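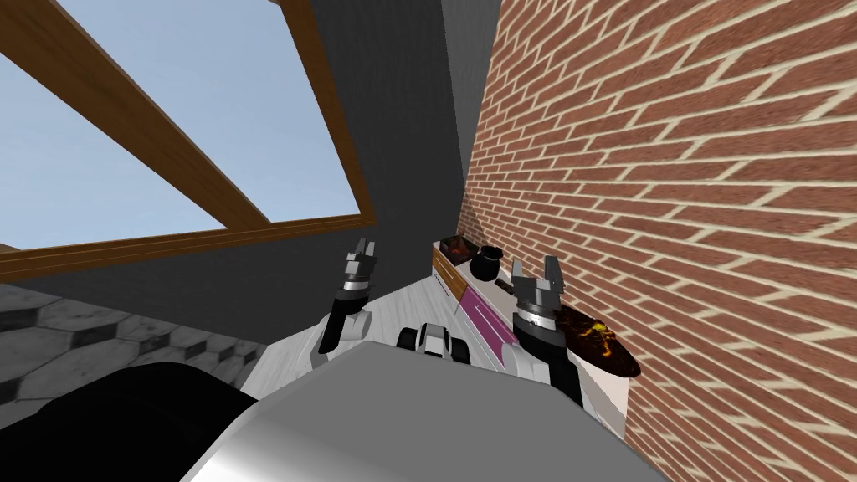

Two-arm stations: where we are and what changes on your shift

Most of you have heard by now that Culgate is putting two-arm robots into the clearing and sorting area behind the main kitchen. The supplier is Pritico and the model is called the Bandara. Ruben Vanhove from operations has answered the same questions at three shift meetings, so this item puts the answers in one place for people who missed them.

The first two stations go in next to the tray return, on the side where the old dish conveyor stood. The conveyor line dates from 1961 and the floor under it had to be leveled before anything could be bolted down. That work is finished. Power and network are in. The units themselves are not in the building yet.

What the robots will do

At the start they will do one job, which is picking up plates and bowls from the return counter and putting them in the right rack. Each arm has a two-fingered gripper. They will not handle knives, glassware or anything with food still on it. Scraping stays with people. So does loading the pot washer, at least through next February, when the contract comes up for review.

The dishroom handles 856 covers on a normal weekday and a good deal more when the conference rooms are booked. Sorting is the part of that job with the most wrist complaints and the most requests to be moved off it. It was picked for those reasons. It is also repetitive enough that Pritico was willing to put a rate in writing: 300 items an hour per station. A practiced person is faster than that. The plan is for the stations to run steadily through the slow stretches as well, so that the lunch pile is smaller when it hits.

How they are being taught

For the past several weeks the robots have been practicing in software. The program is called Ikitz, and it draws a kitchen with a counter, some dishes and a robot standing at it, then changes the kitchen and does it over. Walls, floors, drawer fronts and plate patterns all get swapped. If you have walked past the screen outside the training room and seen a bright pink drawer, or a plate that looks like lava, that is the program. None of it is meant to look like our dishroom. The idea, as Pritico explained it to us, is that a robot that has only ever seen white plates on steel will have trouble the first time somebody leaves a blue one.

The view on that screen is usually tilted, and it is from the robot's side of the counter, so you see its two arms reaching away from you. Several people asked if the picture was broken. It is fine.

Pantelis Ververidis has moved from second shift to work on this full time. He spent eleven years in the dishroom and knows which dishes give trouble. A large part of his work so far has been telling Pritico what the software kitchen was missing: bowls stacked inside one another with a spoon trapped between them, plates stuck face to face, small dark trays that are hard to tell from the counter edge. He keeps a list and it is now at 235 entries. If you have one to add, write it on the sheet by the time clock or just tell him.

"I thought I would be showing it how to pick up a plate," Pantelis said. "Mostly I am telling people how plates come back, and how they come back is a mess."

Jobs and hours

No positions are being cut for this. Two people have retired from the dishroom since last year and those openings will not be refilled as sorting jobs. One becomes a station attendant role, on days, at the grade above. It will be posted internally first and you do not need computer experience to apply. The other has not been decided, and Ruben says he would prefer to leave it open until the stations have run for a full quarter.

Everyone who works tray return will get four hours of training, paid, during the shift. It covers how to pause a station, how to clear a dropped item, and when to leave it alone and call. There is a large stop button on each side of the unit and anyone may press it for any reason. You will not be written up for stopping a station. That was asked at all three meetings, and the answer is in the signed agreement under section four.

Break times and rotation stay as they are. The rotation will have one less sorting slot and one more at the pot washer, which some of you have already pointed out is hotter work. The extra fan for that corner was ordered in May. We are also looking at shortening the pot washer turn to ninety minutes, but that depends on how many people are trained by the time the first station is live.

Cameras

Each unit has cameras so that it can find the dishes. They point at the counter. Recordings are kept for two weeks for fault finding and are not used for attendance or discipline. If you want to see what the cameras pick up, ask Ruben once the units are installed and he will show you at the station.

Still open

Noise. Pritico gave us a figure for one unit running alone, and we have asked for one for two units side by side with the dish machine on.

Night cleaning. The arms need to be wiped down and somebody has to do it. Third shift was not asked about this before the plan went around, and they should have been. Ruben is meeting with them separately.

Wet floors. The new leveling compound seems to hold water near the drain – please report it if you see it so we can get the installer back while it is under warranty.

There is an open session on 16 June 2021 in the training room, from 1:30 to 3:00, for first and second shift. Pantelis will have the Ikitz program running and you can try moving the arms yourself. Third shift will get its own session, time to be posted on the board by the lockers.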